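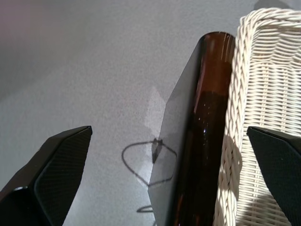 Plenditbridge Household Guide: Home Storage and Baskets Team

Wicker basket (household)

A wicker basket is a container made by weaving thin, bendable strands over and under a set of stiffer uprights, and it is one of the oldest and most useful things a home can have in it. Baskets of this sort are found in kitchens, bathrooms, hallways and bedrooms, where they hold bread, flannels, post, knitting, odd gloves and all the other small belongings that would otherwise drift from one surface to the next. The white or cream kind, with its close rows and thick plaited rim, has been a particular favourite for open shelves and worktops, and often stands beside bottles and jars too tall to go inside it.

Materials and making

The word "wicker" properly refers to the way a thing is woven and says nothing about what it is woven from, a point that causes a good deal of friendly muddle in shops. Willow, rattan, rush and twisted paper are all used, and so are man-made strands, which stand up well to a steamy bathroom. White baskets may be painted after weaving, or made from strands that were pale to begin with (the painted ones tend to chip first along the rim, where hands and shelf edges catch them).

A basket is normally begun at the base. The uprights are then bent upwards and the sides are filled in row by row, each row being pressed down snugly on the last. The border is left until the end, when the loose tips are folded over and plaited into one another. Rizal Setiawan, who taught evening classes at Wosetstead for many years, used to set beginners a small round basket of 33 rows, and allowed them six evenings to finish it, border and all.

Use with bottles

Brown glass bottles are very commonly kept near baskets, both in the kitchen and at the washbasin. The brown colour of the glass cuts down the light that reaches the contents, and is chosen for oils, tinctures and some soaps. Short bottles can go inside a basket quite happily if the base is flat. Taller ones are inclined to tip when the basket is lifted, and many households simply stand them alongside, close up to the rim. Wing-yan Choi's handbook of the linen cupboard, published by Lorska, suggests a folded cloth in the bottom of any basket that is to hold glass, and this remains sound advice.

Care

Dust settles between the rows and is best lifted out with a soft dry brush, worked along the weave. Painted baskets may be wiped with a damp cloth and left to dry in the air, well away from a radiator. Unpainted willow grows brittle in a very dry room and is glad of a light misting now and then, perhaps in April once the heating goes off. A loose strand should be tucked back under its neighbour and never pulled.

See also: Bread basket; Hamper; Pantry bottle; Rush matting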